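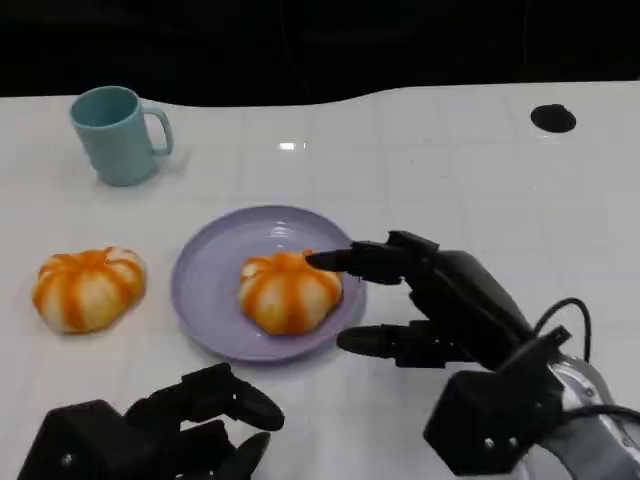 Home Reviews Opinion Tabletop Podcast About

Slow Games Deserve a Seat on the Console

5 min read

I have spent most of this month running a pretend harbor, and I would like to tell you how happy it has made me. The game is Lenus, it came out on consoles in September after years of being a board game that only fit on very large tables, and it is the best argument I know for something I've believed a long time: the slow, fussy, pass-the-rulebook kind of game belongs on a TV just as much as anything with a double jump.

People who love the cardboard version tend to wince when I say this. I get it! There is a pleasure in punching out tokens and stacking little crates that no controller can give you. I own the box. I love the box. But the box came down from the closet maybe twice a year, because it takes most of an evening to set up and you need at least three people who all agree that an evening of tariffs sounds like fun. The console version loads while I'm finding my slippers.

And what a difference that makes to how you play. On the table I was always cautious, because a bad opening meant four hours of watching everyone else get rich. On the screen I try things. I once ran a whole season shipping only rope (a terrible idea, it went exactly as badly as you'd think) and learned more about the pricing track from that one disaster than from every careful game before it. The deck has 118 event cards, and I'm certain there were some I had never laid eyes on until this year. 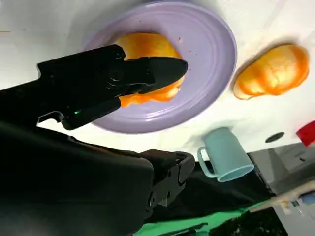

The other thing that gets me is how well Stunetero, the studio behind the port, understood which chores to take away and which to leave alone. The end-of-round bookkeeping is gone, and good riddance. But you still have to place every one of your dockhands yourself, one at a time, and you can pick them up and put them back as often as you like before you commit. There was surely a meeting where somebody wanted an "optimize" button. I'm so glad they lost. Dithering over the last dockhand is the game. Take that away and you have a spreadsheet with seagulls.

Compare that with Harb, which I also like, and which came out the same season with a much bigger push behind it. Harb is gorgeous. The towns wake up at dawn and the lamps go on at dusk and I could watch it for hours. But it's nervous. It's so afraid you'll be bored that every turn ends in fireworks, a coin shower, a friendly animal telling you how clever you are. By the third round I'd turned off everything the menu would let me turn off, and underneath was a really good little auction game that had been shouting over itself the whole time.

I don't think players need all that encouragement. My favorite moments with Lenus have been close to silent: a couch, a friend, two controllers, somebody muttering "hang on, hang on" for a full minute. You don't need a reward for thinking when thinking is what you sat down to do.
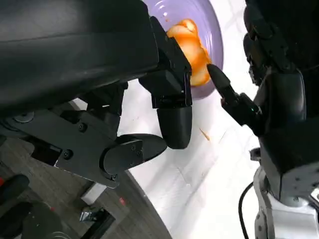 A gap between two black fingertips.

Now, the price. Lenus costs $39, and I've heard people call that steep for "a board game port." I'd push back on that as hard as I can. The word port makes it sound like somebody scanned the box. There's a full solo campaign here set in a river town called Ploltmont, with its own map and its own horrible weather rules, and it's so good that I have started wishing for a cardboard edition of it. The traffic can go both ways! I'd buy that tomorrow and clear a shelf for it.

It isn't perfect. The text is small from across a room, and the rival traders get predictable once you notice they never sell timber early. Online games with strangers can drag when someone wanders off and leaves the timer to run down. I'd also like a proper undo in the market phase, which the table version has always had in the form of looking at your friends pleadingly.

Still, my best score is 2732 and I'm completely sure I can beat it. There's a coal route down the east side of the river that I haven't tried with the winter crew, and I think if you hold back two barges until the thaw it might pay off. I'm going to find out tonight.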